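Last March our two-armed bench started dropping toy bricks, and I mean dropping them everywhere! It would pick one up, lift it, carry it halfway to the other gripper and let go. If your small arms do the same thing, this page walks you through finding the fault the way we finally did on the Mallura bench at Duvinholm. You don't need fancy gear, just patience and a small hex key.

## Before you touch anything

Cut motor power at the switch, not in software. Our left arm sagged the first time I did this and pinched my thumb between the gripper and the mat, so hold the forearm with one hand while you flip the switch. Then wait until both arms have settled before you reach in.

Save your log too! Ours had 1298 pick attempts in it, and that file ended up being the best clue we had.

## Step 1: Find out which arm is dropping

Run each arm by itself on the same brick, in the same spot, 11 times. Write down every drop and where in the move it happened. On our bench the right arm was perfect and the left one kept letting go during the wrist turn. That's great news when you get it, because a drop that always comes at the same point is much easier to chase than a random one.

## Step 2: Mix up the pieces

Now lay out a few different shapes. I like flat plates together with regular bricks, since a plate gives the jaws very little to hold. Leave a couple of pieces touching, too. A gripper that has to nudge its way in shows its weaknesses fast.
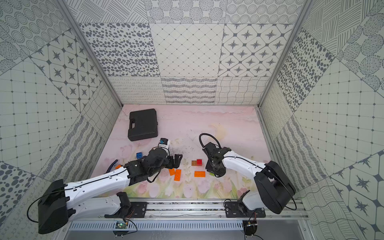 *Mallura bench: both grippers over the mat, with orange plates by the left jaws and a red brick touching a tan-brown one.*

Watch the jaws, not the brick. If they close and stay closed while the piece slides out, look at grip force or worn pads. If they open up, even by a hair, you have an electrical or control problem and should keep reading.

## Step 3: Wiggle the cable

With power back on and the arm holding still, use a long plastic rod to gently push the gripper cable from side to side. Keep your hands outside the enclosure for this one. Ours twitched on the second push! The plug had worked itself partway out of the wrist servo, so each wrist turn cut the signal for an instant and the jaws relaxed.

Power off, reseat the plug, and leave enough slack for the wrist to turn all the way both ways. Tie the cable to the bracket and never to a moving link.

## Step 4: Change the timeout

Our Huttunen controller was set to release the jaws after 5 ms without a signal. We raised that to 500 ms and added a stop, so a lost signal now freezes the arm and keeps the jaws shut. Test it by hand with a soft piece first, and keep your emergency stop within reach.

## Step 5: Clean up and retest

Wipe crumbs and grit off the mat and the rail, then repeat the runs from Step 1. If you still get drops, swap the left and right gripper cables. When the fault moves with the cable, replace the cable. When it stays put, suspect the servo; the write-up for our Urnby bench covers changing one.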